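A new manager won't fix Flistdale

So Patricio Lucero has the job, and for a week or so everyone in town will talk as if the league table has been wiped clean. I've watched this club long enough to doubt it.

The case for Lucero is that he kept Tallholm up on a small budget. Fine. He also had a settled back four that he inherited and barely touched, and a goalkeeper having the season of his life. Take those away and I'm not sure what the achievement was. His last 15 games there brought 2 wins, a number missing from the club's welcome statement.
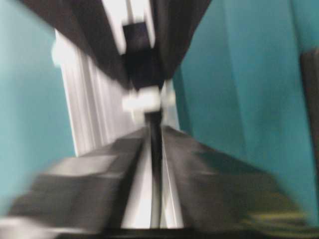
Two dark gray gripper fingers, blurred by motion.

What does he walk into? A midfield that can't run, for a start. Flistdale have signed eight players in the past year, and five of them want to play in the same spot behind the striker. Yip is the best of that bunch and still gets moved out to the left, where he spends his Saturday looking back inside for a pass that never comes.

The board says Lucero will have a say in transfers. The last man was told that too, and he got a loan full-back he'd never asked for.

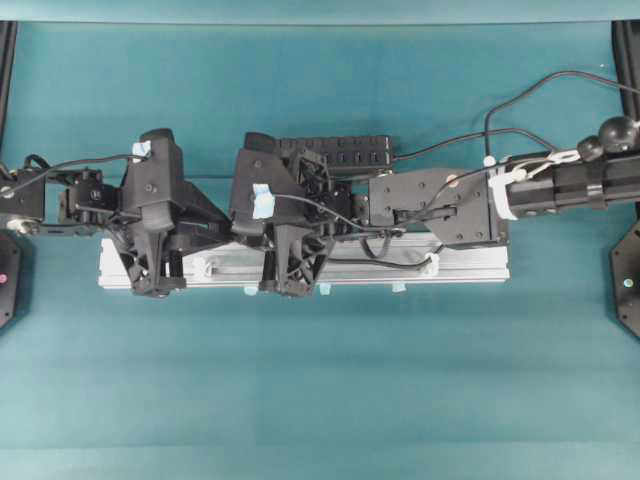
Robot arm and aluminum rail on a teal tabletop.

Then there's the style question. Supporters have been promised "front-foot football," a phrase I have now heard from three managers in a row. Tallholm sat deep and hit long diagonals. It worked often enough, but anyone expecting a high press by January should go back and watch the tapes. 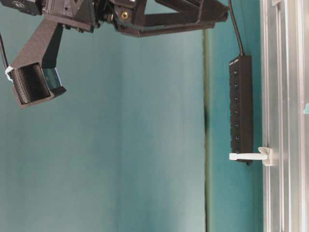 I'd also like to know who thought the Mostwood game was proof of progress. Yes, it was a win. Mostwood played an hour with ten men and still had the better chances. The crowd was 1,316 — our lowest for a league match in years — and plenty of those were heading for the parking lot before the second goal went in.

Maybe Lucero sees all this. He gave sensible answers when he was introduced and didn't promise a top-half finish, so I'll give him that much.

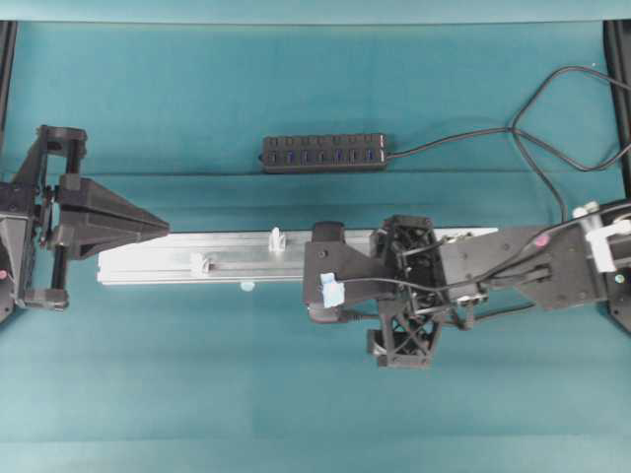
But the people who hired him are the same people who hired the last two, working from the same list of contacts. Until somebody asks them a hard question about recruitment, I'll keep my expectations where they are. Get Yip in the middle, sell one of the other four, and find a defender who can head the ball. Then we can talk about the manager.

Print this article | E-mail to a friend

Contact us | Copyright, all rights reserved | Back to top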